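Foam cubes, again

I wrote in July that I would not buy more foam cubes. I have bought more foam cubes. My sister-in-law laughed on the phone when I told her, and I think she has the right to.

For those who are new on this blog: I keep the play corner in the library of Drotimden, our small town. It is a corner of 18 square meters with a carpet, a low shelf and a window that does not close well in winter. The children who come are mostly between two and six years old. We have books, of course, but a child of three does not read for one hour, and the cubes are what they go to after the second story.

The first cubes I ordered from a shop called Stumen. They were cheap and I was proud of the price. After one year the corners were bitten and the red ones became pink from the washing. I do not blame the children, foam is nice to bite. But I had to throw away many of them, and I felt bad for each one.

The second set came from Hundatari and cost 141 with the delivery. It is a better foam, more closed, so the water stays on the outside when I wash it. I wash them in the bathtub at home at 40 degrees with a little dish soap, and then I put them on towels in the hallway. My husband has learned to walk around them. You must press each cube slowly between two hands, never twist it. When I twisted one, it got a line in the middle like a tired face, and the line stayed.

Many people ask me about sorting. I have tried to sort by color, and it is beautiful for ten minutes. The problem is the colors in between. Is turquoise with the blue or with the green? One girl told me very seriously that lime is a yellow, and she moved all of them, and I had no good argument. Now I don't sort by color any more. I use two open bins, one at each end of the play table, and the only rule is that at the end every cube is in a bin. A child takes the side which is closer. It goes faster, and there is less crying.

I also recommend bins without a lid. We had lids before, from the Ojo series, and they were good lids, but a lid is a toy too. They were hats, plates, boats, and one time a road for the cars down the stairs. At closing time I was looking for lids more than for cubes. I gave them to the kitchen of the parish house, where they are used for bread.

One thing more, about the table. Foam on a smooth varnished table slides too easily, and the towers fall before they are towers. I cover ours with brown packing paper, the kind on the big roll. It gets some wrinkles, but the little ones can draw streets on it, and when it is dirty I change it. My roll is already from the spring and I still have plenty — I think it will be enough until the new year.

Next week I must write the yearly letter to the town. They gave us 1030 for everything last time, books and cushions included, and I would like to ask for a new carpet also. If you have written such a letter and it worked, please tell me in the comments how you began it. I always begin too politely and then there is no place left for the carpet.
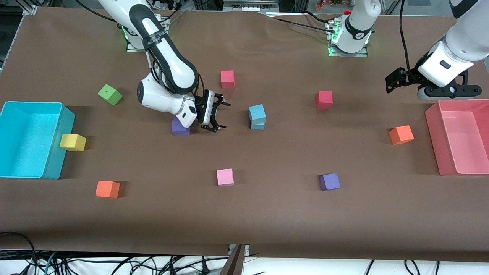
The window I will put in a separate letter, I think. It belongs to the building and a different office reads it. In the meantime I have a rolled towel on the sill, and the cushions are moved to the other wall.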